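Home | Stories | Ask a Grown-Up | Try It | Contact

When Robots Come to Work
Apr 12, 2020
By Jagadeesh Hegde

I work at a place called Vasholm, where we get rooms ready for guests. When I started, 11 of us did everything by hand. We wiped desks, put lost pencils back and carried forgotten books down to the front office. My feet hurt every single night!

Then our boss told us robots were going to help. I was a little scared. Would I still have a job? (Grown-ups worry about that a lot, by the way.)

So what changed? Well, first the robots had to practice, and they did lots of it inside a computer. It's kind of like a video game. The computer draws a make-believe room, and a make-believe robot moves its arms in it. If it knocks over a lamp in there, you don't need a broom. You just start again! Our robot team, Ralon, drew 26 rooms like that.

A robot hand that pinches is called a gripper. Ours has two fingers. Try picking up a pencil with only your thumb and one finger. Now try a big flat book. Hard, right? The robot has to work out where to put its fingers before it squeezes, and it has to know how far away the thing is. My part is to sit with the Ralon people and tell them what matters in a real room. I told them a book left open should stay open, so the guest doesn't lose the page. They hadn't thought of that one.

I still go into rooms, just fewer of them. I used to spend the whole day bending over, and now I spend mornings checking and afternoons teaching. Some of my friends like the new way. Some miss the old way, when we sang down the hall together, and I miss that too.

Practice time in the computer's make-believe rooms:

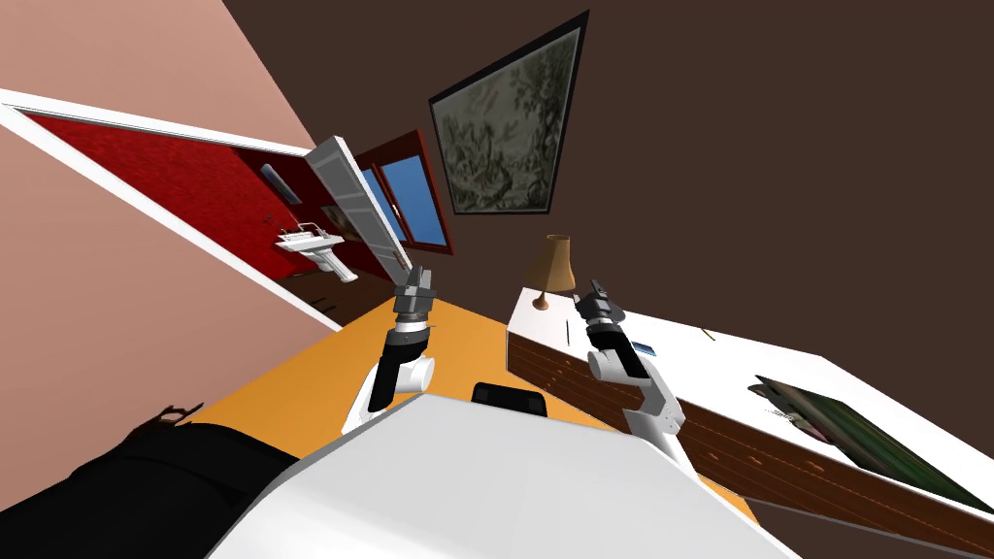
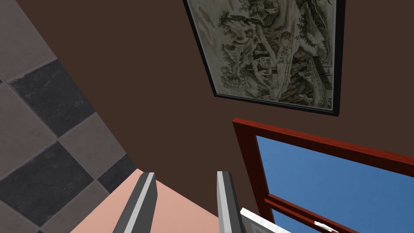

Tadeusz Zalewska wrote to tell me that his mom's job changed too when robots came, and that she had to go to nine classes to learn the new work. She liked the classes but wished someone had asked her first which jobs she wanted to keep.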